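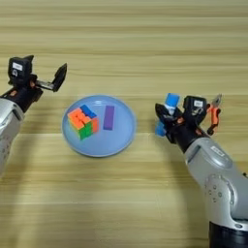

Unnur Bech told me on day one that a plate is a terrible place to keep anything that isn't food, and that if I was going to write a whole project on where small things end up in a house, I should start by admitting that. So, admitted! I still like plates, and a good chunk of this report is me defending them.

My project is called The Landing Spot. The question I handed in back in November was: what kind of container makes people put small stuff back where it goes? By small stuff I mean puzzles, blocks, dice, keys, erasers, the bits that float around a table until somebody sweeps them onto a chair so they can eat. I live in a shared house on Janden Street with three other students and our table is never clear, so I had plenty of material.

What I set up

I used 3 kinds of landing spot: a plate, a lidded box and a drawer. Each one got its turn on or near the table, with the same group of things to live in it. The puzzle cube was the star because everybody in the house picks it up. They twist it while they wait for the kettle, they twist it on the phone, and then they put it down wherever their hand happens to be. The purple block was in there because it is long and skinny and I wanted something that doesn't sit as neatly as a cube does. (It also gets used as a pretend microphone more than I'd like to put in a graded report.)

Each spot ran for 8 days. Every evening after dinner I went through the common rooms and wrote down where every item was, and I marked it "home" or "away." An item that was next to the container but not in it counted as away, which caused arguments. I stuck with it anyway, since Griffiths Hall, where I did my practice round, had a bunch of near misses and I couldn't decide what to do with them afterward.

I also kept a notebook by the fridge where people could write comments. I got 25 of those, and a few were even about the project.

How the plate did

The plate won on items coming home, and it wasn't very close. My guess is that it asks so little of you. There's no lid and nothing to pull open, and a low rim is enough to make the edge feel like an edge. You drop the cube and you're done. One comment said it felt like putting a cookie down, and I think that person understood my project better than I did at that point.

A light blue plate on a pale wood table is also easy to spot from the doorway, so your eye goes there before you've decided anything. I didn't test other colors. I wish I had, because now I can't say if it was the plate or the blue.

The trouble is what Unnur said it would be. People want to eat off a plate. Twice I came down and found the cube on the counter and toast crumbs where it used to live. Once the plate was in the sink and the block had gone onto the windowsill. I marked all of that as away, even though the person had returned the plate perfectly clean and was pretty proud about it.

How the box did

The box was my favorite going in and I feel a little betrayed. Things that went in stayed in, so it looked great in the evening count for the first couple of days. Then I noticed the cube had stopped getting played with at all. A puzzle in a closed box is a puzzle everybody forgets they own. After that people started setting things on top of the lid, and then you had to move a pile to open it, and then no one opened it.

How the drawer did

Bad. The drawer already had batteries and takeout menus in it and it swallowed everything. The block jammed it shut on day two and I had to get it loose with a butter knife. I would not use a drawer again without emptying it first, and I should have known that.

Things I'd change

I went over my limit on writing. The plan allowed a short summary of the notebook and mine came to 2,037 words, so I've moved it to the appendix. I'd also like to run this in a house with kids. The Umbridge after-school room said yes, but we couldn't find a week that worked for them before the holidays.

And the evening check was me, every time, in a house where everyone knew I was checking. People would hear me on the stairs and start tidying. I caught my roommate lobbing the cube onto the plate from the couch (good throw, I counted it). Next time I'd like someone else to do the rounds at odd hours.

Unnur read the draft and her note on the plate section was that I should try a tray with a rim, about as low as the plate's, that no one would ever serve toast on. I've borrowed one from the Atora thrift shop and it goes on the table when the new term starts.

Handed in 2018-12-05, with the notebook pages stapled at the back.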